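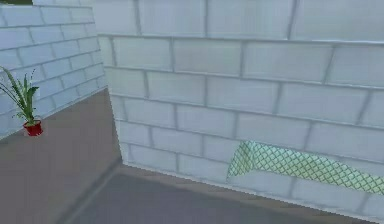 Why does the Tronwood print queue stop releasing invoices once a batch exceeds 1,000 pages?

The limit is set in the queue's default profile and applies to every batch sent from the Baert office. Batches above the limit are held until an administrator releases them or the profile is changed.

Ticket history

Opened in December by Ineke Claeys, Accounts Receivable, Gramasura.
Category: Printing and output
Priority: Medium

09:10 Requester advises that the month-end invoice batch of 2,227 pages has been submitted and shows a status of Held. Smaller batches submitted the same morning printed normally. No error message was displayed at the workstation.

09:45 Service desk confirmed that the printer was online and that toner and paper levels were adequate. The spooler service was restarted. Status of the batch unchanged.

10:30 Referred to Output Services. The queue log records "page ceiling reached" against the batch. The default profile was reapplied during the Trekance server migration, and the previous custom ceiling was not carried across.

11:20 Ceiling raised to 2,000 as an interim measure. Batch remained held, being still above the limit. Requester was asked to divide the batch by customer region and resubmit.

13:05 Both parts released and printed. Requester has checked the invoice numbering and reports no gaps or duplicates. The original held batch was cancelled.

14:15 Change request lodged to restore the custom profile on the Baert queue. Until it is authorised, staff should keep each batch to 2,000 pages or fewer.

Status: Pending change approval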